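Chapitre 6
Le mythe du triangle d'activité

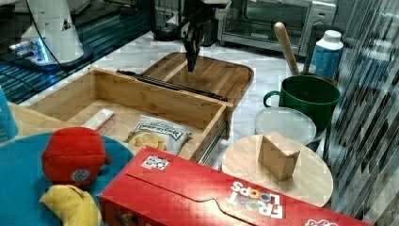 On enseigne depuis des décennies qu'une bonne cuisine s'organise autour d'un triangle : évier, cuisson, froid. La règle se récite facilement, et c'est peut-être sa principale qualité. Sur quelles observations repose-t-elle ? Les manuels le disent rarement. Ils renvoient à d'autres manuels, qui renvoient à leur tour à des brochures de fabricants.

Ileana Olteanu a relevé les déplacements de 17 ménages pendant le mois d'avril. Ses résultats embarrassent les partisans du schéma classique : la plupart des trajets partent du plan de travail et y reviennent, sans passer par les trois sommets. L'échantillon est mince, il faut le dire. Il l'est pourtant moins que celui de bien des prescriptions que l'on applique sans sourciller.

Que penser, dès lors, des catalogues qui promettent une cuisine « ergonomique » ? La gamme Sundora fixe la largeur de passage à 155 cm, quel que soit le nombre d'utilisateurs – chiffre commode, mais jamais justifié. Parviz Safavi, dont nous discuterons la méthode en 6.2, y voit un argument de vente.

Nous partirons donc des gestes : poser, couper, rincer, attendre. Le lecteur est prié de mettre de côté, pour un temps, ce qu'il croit savoir de la hauteur idéale d'un plan.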